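We use cookies to remember your preferences and to understand how readers find us. By continuing to browse you agree to our use of cookies. Accept | Manage settings

Satti Breath Trainer: 60 mornings with a buzzing pebble

I should say up front that I don't think breathing needs a gadget. I have been practicing yoga for 19 years, most of them without anything more technical than a folded blanket. So when a friend lent me the Satti Breath Trainer and told me it had changed her pranayama practice, I took it home already half annoyed with it.

I used it every morning for two months anyway. Some of my objections fell away and a couple got worse.

What you get

The Satti is a smooth oval thing that sits in the palm or clips to a waistband. It vibrates in a rising pattern when you should inhale, goes still for the pause, and vibrates in a falling pattern for the exhale. There is a charging cradle, a drawstring bag, a clip, and a booklet that spends four pages on the founder's trip to the mountains before it tells you how to switch the thing on. (Hold the rim for three seconds. You're welcome.)

It works without a phone, which I liked. If you want to change the ratios, though, you need the companion app, and the app is called Huminness. I have typed that name a lot of times now and it still looks like a spelling mistake.

Setup

The app wants an account, an email address, and a "breath intention" before it will let you pair anything. I wrote "none" as my intention and it accepted that, then greeted me every morning with "Welcome back to: none." I got fond of this.

Pairing took three tries the first time and has mostly behaved since. Twice it lost my custom settings and went back to the default, a four-count inhale and six-count exhale. That is a perfectly decent default. It is also short for me when I'm sitting and much too long when I'm moving, and finding that out halfway through a practice is irritating.

Seated practice

For sitting work, I have to admit the thing does its job. I tend to rush the exhale when I'm tired, and I've known this for years, and knowing it has never fixed it. Having something in my hand that was still humming downward after I'd run out of air made the habit hard to ignore. By the third week I was finishing with the device most mornings. By the fifth I was finishing with it when it was switched off and sitting on the shelf, or at least I believed I was. I have no way to check that.

The vibration is gentler than a phone and you stop hearing it after a minute or so. In a silent room with other people you won't stop hearing it, and neither will they. I took it to one early class at Clarnon, the studio where I usually practice, and left it in my bag from then on.

Alternate nostril breathing is awkward. One hand is busy at the nose and the other is supposed to be resting, and gripping a vibrating pebble isn't resting. The clip solves this in theory. In practice I could barely feel it through leggings, and not at all through sweatpants.

Moving practice

Skip it. The booklet shows a woman doing sun salutations with the Satti clipped at her hip, looking serene. I tried this for a week. The device sets one pace and keeps it, while my body needs a longer breath to step forward from downward dog than it does to look up. Any teacher with a pair of eyes will adjust the count for the room. This can't. I ended up hurrying some transitions and hanging around in others waiting for permission to exhale, and my lower back did not care for it.

It also fell off during a forward fold, rolled under the radiator, and went on coaching the dust.

The eating advice

Now for the part that bothered me most. Huminness has a section called Fuel, and it unlocks itself after your tenth session whether you asked for it or not. It wants to know what you ate before practice and how your breath felt, and then it gives you a score. A banana scored well. Toast with butter scored badly. On the mornings I ate nothing, it congratulated me, and I think that's a careless thing to say to a stranger.

The old advice to practice on a fairly empty stomach is sensible enough, and anyone who has tried a deep twist after lunch can tell you why. But a score is a different matter. The app knows nothing about my blood sugar, my history with food, or what I'm doing for the rest of the day. The candy bar I ate at four in the afternoon did no harm at all to my breathing at six the next morning, whatever the little orange dial had to say about it. 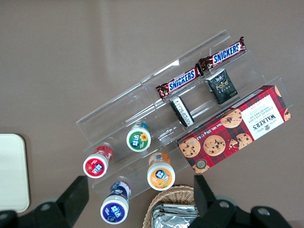 You can turn Fuel off, under Settings, then Journey, then Insights. I found it on the third evening of looking.

Battery and build

The makers promise 90 sessions on a charge. I do short sessions and I ran out well before my two months were up, so either their sessions are shorter than mine or their battery is better than mine. Charging is quick. The rubbery coating picks up lint and cat hair and has to be wiped with a damp cloth. The clip feels like the part that will break first, and replacements are only sold in a bundle with a second bag.

Compared with the Jodmont

I also own a Jodmont interval timer, a plain little clip-on box that beeps or buzzes at whatever spacing you give it. It has no rising and falling pattern, so you have to remember which buzz is in and which is out. It has no app either. For timing holds in a slow practice I still reach for it first. For learning a longer exhale, the Satti is clearly better, and I didn't expect to write that sentence.

Who should bother

If you're a beginner, find a teacher before you spend money on this. A person will notice that your shoulders are up around your ears, and the Satti will happily buzz along while you strain. If you already have a seated practice and one stubborn habit in it, borrow one for a month, as I did. I'm not convinced there is a second month's worth of use in it.

The app's last message to me said that I had completed 3029 conscious breaths. I looked for how it arrived at that number, given that it has no sensor for breath of any kind, and found only that it counts its own buzzes. I gave the thing back to my friend with the clip still attached.

Related reading

Cork blocks or foam: what holds up
Do you need a bolster for restorative yoga?
A cotton rug over a sticky mat, one winter on
Seat cushions for people with stiff hips
Three meditation timers without an app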